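Winter Sowing Milkweed and Other Stubborn Natives in Jugs

March 28, 2021

If you have ever bought a packet of wildflower seed in spring, sprinkled it lovingly over a tray of potting mix, watered it for six weeks and gotten nothing but a fine crop of moss, then you and I have something in common. I did that with swamp milkweed two years running, and I blamed the seed company both times, and I owe them an apology. The seed was fine. It was asleep, and I hadn't done a thing to wake it up.

A good many of our native perennials need a stretch of cold, damp weather before they'll sprout. You can do this in the refrigerator with a baggie and some moist sand, and lots of people do, but my refrigerator is small and my family has opinions about bags of dirt next to the cheese. So I do it outdoors, in plastic jugs, and I've come to like it so much that I wouldn't go back even if I had a whole empty fridge to play with.

What you need

Clear or cloudy gallon jugs (milk or water, rinsed well)
Potting mix, the plain kind with no fertilizer beads
A sharp knife or sturdy scissors
Something hot for poking drainage holes (I use an old screwdriver warmed over a candle, outside, with the jug held well away from my face)
Duct tape
A paint pen for labels. Regular marker will fade on you by April, ask me how I know.
Seed

For mix I use Firkel, the one in the green bag, mostly because the feed store carries it and it doesn't have big chunks of bark in it. If yours is chunky, run it through a piece of hardware cloth first. Milkweed doesn't much care, but tiny seeds like cardinal flower and blue lobelia will fall down in the cracks and you'll never see them again.

Preparing the jugs

Poke plenty of holes in the bottom, and a few more low on the sides. Then cut the jug nearly all the way around, a little below the handle, leaving a hinge of uncut plastic right under the handle itself. It should open like a clam. Throw the cap away. The open top lets rain and snow in and lets heat out, and on a sunny day in late winter that matters more than you'd think.

Fill the bottom with mix to the depth of your longest finger, or a bit less. Wet it thoroughly and let it drain. It should feel like a wrung-out sponge. I've sown into dry mix and watered afterward, and all the seed floated to one side and came up in a clump like a little green toupee.

Sowing

Milkweed, coneflower and false sunflower get covered with a thin layer of mix, as deep as the seed is thick. Lobelia, monkeyflower and most of the asters want light, so press them into the surface with the flat of your hand and leave them bare.

Go easy on the amount. I aim for 20 milkweed seeds to a jug and that's already generous. With the dust-fine seeds you can't count, so mix a pinch with a spoonful of dry sand and scatter that. My lobelia came from Navickas in a tiny glassine envelope that looked empty until I tapped it over a sheet of paper, and there must have been enough in there for the whole county.

Close the lid, run one strip of tape around the cut, and label the jug in 2 places, once on the side and once on the bottom. Labels do vanish. I have a row of very handsome mystery plants along my fence to prove it.

Where to put them and when

Set the jugs outside where they'll get rain and some sun, out of the worst wind. Mine sit on the north side of the shed until the snow goes, then I drag them around to the east. Anytime from the solstice through the middle of February works where I live. If you're much farther south, get them out early so they have a good two months of cold nights. It's too late now for this year's milkweed unless you use the refrigerator, but you can save your jugs all summer and be ready.

After that you mostly leave them be. They'll freeze and thaw and freeze again, and that's just what you want. Once the days warm up, lift a jug now and then. If it feels light, set it in a pan of water for an hour and let it drink from below. When you see green, start propping the lids on mild afternoons, and close them again if a hard freeze is coming.

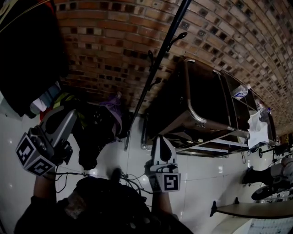

Tenisent wrote in after I first posted a short version of these notes, to say that butterfly weed done this way came up beautifully but rotted off in May, and that a third of the mix swapped for coarse sand had cured it the following year. I think that's very good advice for anything that grows on dry banks, and I've started doing it for my prairie clover too.

Planting out

Wait until the seedlings have two pairs of true leaves. Milkweed makes a taproot early and resents having it bent, so don't dawdle. I cut the block of soil into chunks like brownies and plant each chunk whole, without trying to tease the roots apart. If two or three plants are in a chunk, fine, the strongest will sort it out.

Water well for the first few weeks and keep the weeds off. Then be patient, because most of these plants spend their first summer making roots and look like very little above ground. My oldest patch, a variety sold as Plellgate, sulked at ankle height the entire first year and bloomed the second July. Mark the spot with a stake before fall. Milkweed comes up late, well after everything else, and it is terribly easy to put a shovel through it in May while you're looking for a place to plant the tomatoes.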